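Section 2: Setting Up Your Minley Shelf Kit

Welcome, and thank you for choosing the Minley. Most people finish in one evening, so put some music on and take your time with it.

1. Clear a patch of floor and lay down a blanket or an old rug. Bare floors scratch the panels, and the panels scratch bare floors right back.

2. Set out all your parts before you pick up a single tool. A shallow tray or bin with plain gray walls is lovely for this – colored pieces show up nicely against it, and small ones can't wander off under the couch.

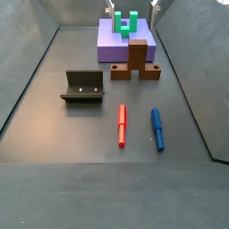

3. Push the 16 wooden pegs into the side panels by hand. If one feels tight, twist it gently, and please don't reach for the hammer yet.

4. Stand the side panels up and join them with the long rails. A second pair of hands is a real help at this point.

Note: Rails on kits sold before June have slightly shorter ends. They fit just the same.

5. Fit the feet. Each one is an upright on a long bar, with a round hole near either end of the bar for the screws.
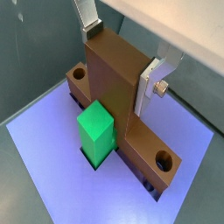

Start every screw with your fingers, then go around again with the 8 mm wrench until everything feels snug – snug is plenty.

Caution: Do not load the top shelf over 22 pounds until the unit is fixed to the wall.

Text by Urho Ojala, revised 1/18/18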